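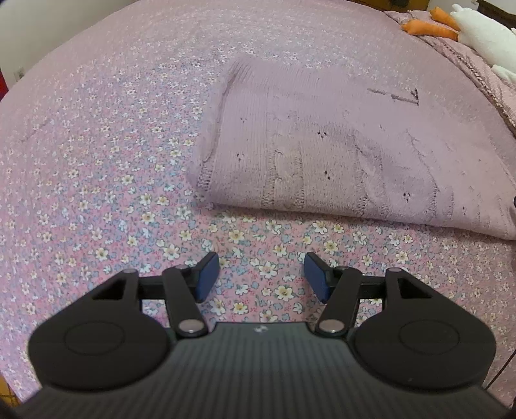

Tomumar publishes first results of its household chores study

Making a bed is still harder for a machine than sorting a box of parts, company reports

Tomumar, a developer of software for service robots, today presents the first results of its study on household and shop-floor chores. The study asks a simple question which our customers ask us almost every week: can a machine do this work already, or must they wait?

The short answer is that it depends very much on the chore. For the study, our team recorded people doing ordinary work with a hand-held gripper, in homes and in small workshops. The person holds the gripper and does the chore only with its two fingers. From these recordings the software learns how to move, and after this the same chore is given to a robot arm with the same type of fingers.

In total 1,019 recordings were made, of which 521 come from bedrooms. They show the folding of blankets, the straightening of bedspreads and the putting away of small things which lie on a bed. The other recordings come from kitchens and from the packing area of our partner Dristo, a supplier of spare parts for bicycles.

"People expect that the bedroom is the easy part, and the factory is the difficult part," said Ivars Ramanauskas, head of the study at Tomumar. "In our experience it is the opposite. A metal part has always the same shape. A knitted blanket has a new shape each time you touch it, and the machine must look again from the beginning."

At the Dristo packing area, the robot arm could take parts from an open box and place them in the correct tray during a full shift, with a worker present who refilled the boxes. Dristo has decided to continue with this use after the study. Closing of cartons and applying of labels remain manual work for now.

In the home the picture is mixed. The robot was able to pick up a soft toy from a bed and put it on a shelf in most attempts. It was also able to fold a small towel when the towel was placed flat before the start. With a large blanket it had serious difficulties. Often the fingers took two layers of fabric instead of one, or they took the bedspread together with the blanket. Bedspreads with a dense pattern made the task more difficult, as the software did not always find where the blanket ends. The average time to fold a blanket was 24 minutes, and many attempts had to be stopped by the operator.

"I do not want to promise to families a machine which makes the bed next year," said Wael Mahrous, product manager at Tomumar. "What we can say is that a person with the same two fingers can do it quite well. So the hand is not the main problem. The problem is to know where to take the fabric and when to let it go."

For this reason the company will put the next part of the work on soft materials. More than 700 additional recordings are planned, with blankets, curtains and fitted sheets of different weight. A part of them will be made together with the laundry service Pritine, where employees fold bed linen every day and can show several ways of doing it. The family guesthouse Đỗ has also agreed to take part and will open its rooms for recordings on Thursday mornings, after the guests have left.

Tomumar does not plan to sell a household product from the present study. The packing software is available to workshops which already have a robot arm, and a trial on site can be requested before buying. The installation takes normally one working day, and training of the employees is included.

A written summary of the study, with results for each chore and a list of the failed attempts, will be available in January free of charge. Journalists who would like to see a demonstration, or to try the hand-held gripper themselves, are welcome to contact the press office of Tomumar. Visits are possible on working days until 4 p.m. and should be agreed in advance.

About Tomumar

Tomumar develops software which helps robot arms to handle everyday objects. Its customers are mainly small workshops, packing companies and service providers.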